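**Changes to storage and room booking at Henulley Hall**

Members of the Trotham Residents' Association are asked to note the following arrangements, which take effect from the start of July and apply to every group with a regular booking at the Hall.

Each group will be given its own cupboard space for the year. The spaces have been set according to the returns sent in last spring, and a list is displayed beside the office door. Groups wishing to exchange spaces may do so by agreement, provided that the office is told in writing. Items left in corridors, on the stage or behind the piano will be moved to the office and kept for 2 weeks, after which they may be passed on to the Binus charity shop.

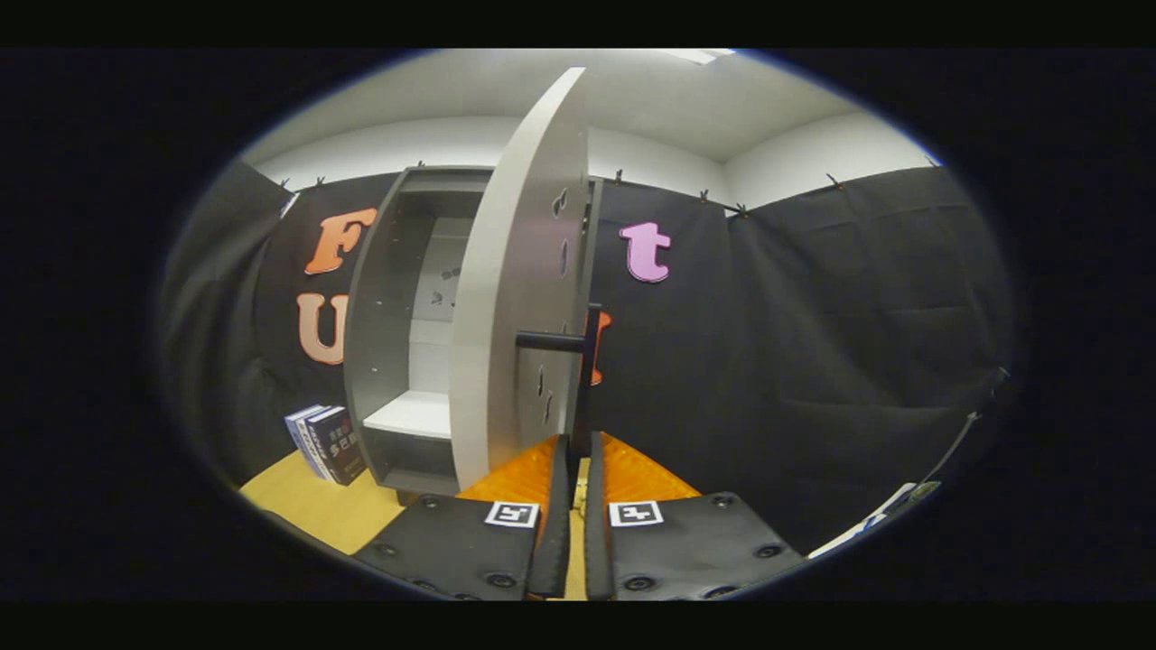
Food may not be stored overnight, with the exception of sealed tea, coffee and sugar. Paints, glues and cleaning fluids must be labelled with the name of the group and a telephone number. The Association's insurance does not cover the belongings of hirers, and groups with equipment of any value are advised to make their own arrangements.

The Association received 212 replies to its survey on the use of the building, and wishes to thank all those who took part. The most frequent request was for a longer gap between evening bookings. Bookings made under the new timetable will therefore end 15 minutes before the next is due to begin, and groups are expected to have put away tables and chairs by that time. The Zeleke Room may now be hired separately from the main hall, for meetings and small classes. 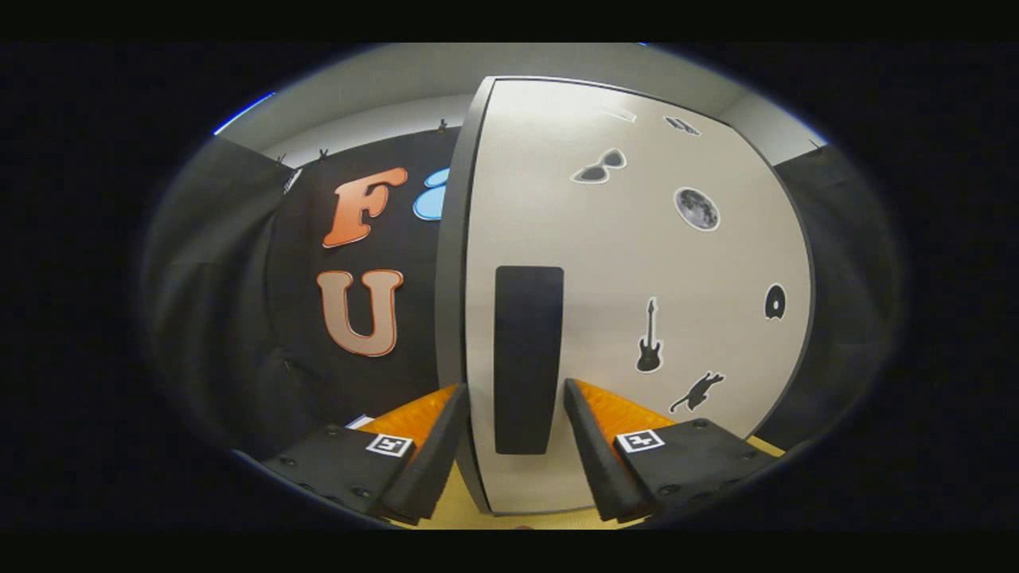
Hire charges for residents remain unchanged. A returnable deposit of £200 will be required for private parties and for any event at which alcohol is served. Regular groups are not asked for a deposit, but will be charged for extra cleaning where a room has been left in poor order. Cancellations should reach the office at least 4 days before the booking; later cancellations will be charged in full.

Keys issued under the old arrangements must be returned before new ones can be signed for. Groups which share a key should name one person to be responsible for it.

Questions about cupboard spaces or the new timetable should be addressed to Zewditu Kassa, Bookings Secretary, at the Hall office. The office is open on weekday mornings until noon.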